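Desby Open Day Suturing Set

Version 2, released January 2, 2025
Maintained by Lowri Bowen and Jasper Mertens

Summary

Recordings from the August open day at the Desby training lab, where two surgical robot arms were used to sew up cuts in synthetic tissue pads in front of visitors. The set has 66 recordings and 2000 still frames picked from them. All of the sewing was done on practice pads.

What was shown

Each demonstration began with a straight cut in a new pad. The operator sat at the console across the room and closed the cut with interrupted stitches, tying each knot before moving on to the next. Visitors followed the work on a wall screen and could ask for a pause at any time. Bogumił Ziółkowski and Shuzhen Li took turns at the console. Ginette Aubert talked the visitors through the steps.

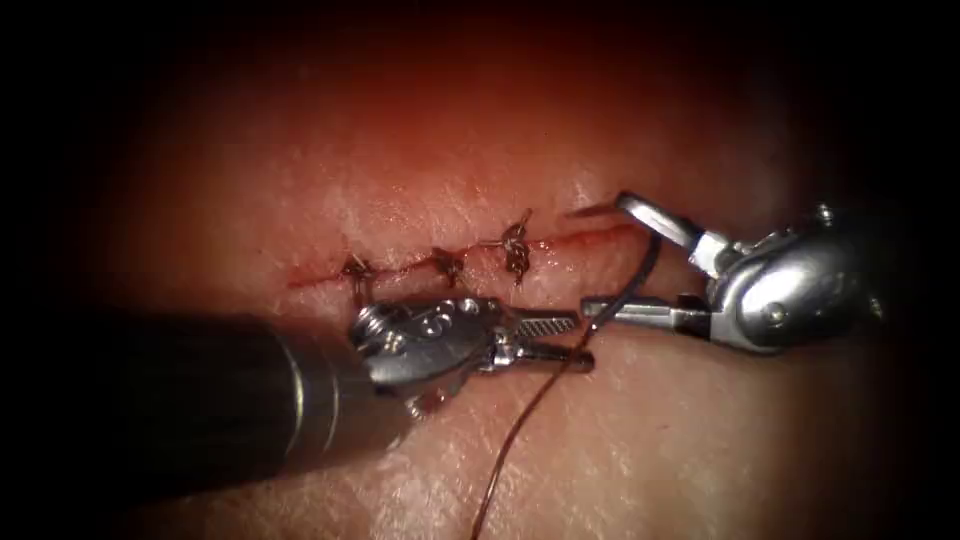
Sample frame: three knots tied, right end of the incision still open, thread between the two instruments.

Files

recordings/ one folder per demonstration, named by pad number
frames/ the still frames, same numbering
notes.csv operator, pad number, stitch count, comments
Sound was removed because visitors' voices could be heard.

Known problems

The light falls mostly on the center of the pad, so the corners are very dark. The instrument shafts often block part of the view. Polished metal parts give bright highlights that can confuse simple edge detection. Stitch counts in notes.csv were entered by hand during the day and a few are blank.

Changes from version 1

Pad numbers now match between folders. Frames with a visitor's reflection were taken out.

Use

Free for teaching and research. Please name the Desby lab in any published work. Send corrections to Jasper Mertens.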